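Gisela Ibarra
Wednesday, April 12, 2023

1/ Okay, a few of you asked how the poster judging went, so I'm going to spill a little. We had 235 posters for the Halesstead student show and I was on the panel with Malsha Pathirana, who has a much better eye for type than I do.

2/ First round is all thumbnails. You get a wall of tiny posters and you vote yes or no, quick. I hated this idea back in February — now I kind of love it. If I can't find the title at that size, neither can a person on a bus.

3/ So many gradients this year! Peach into lilac, peach into blue, peach into more peach. I like peach! But after a while I couldn't remember whose was whose.

4/ Malsha and I had exactly one real argument, over the Porkura festival entry. She thought the lettering was too tight. I thought tight was the whole charm (it's a poster for a crowded festival, come on). We went back and forth all through lunch and it got in.

5/ Students, please please please read the size rules. We lost a gorgeous two-color piece because it came in square, and the printer at Wiegand can only run the tall format for the show. I was so sad about that one.

6/ Also, the write-ups. You have 200 words and you don't need to use them all. My favorite said "I wanted my grandmother to be able to read it from her chair." Sold.

7/ Somebody asked which typeface showed up most. Sturkomeo, by a mile, and mostly the bold. It's a nice face, but try the light weight sometime, the lowercase g is a treat.

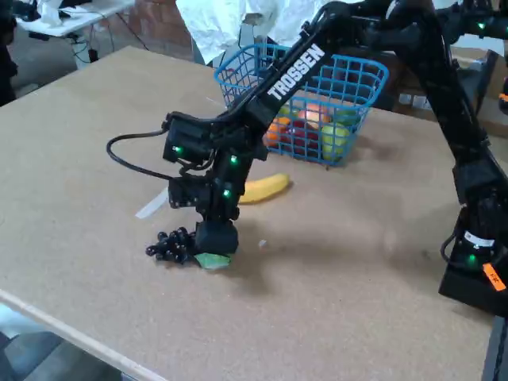

8/ Winners go up on the Halesstead page once everybody has had their email. Please don't DM me for hints, I'm terrible at keeping secrets and Malsha knows it.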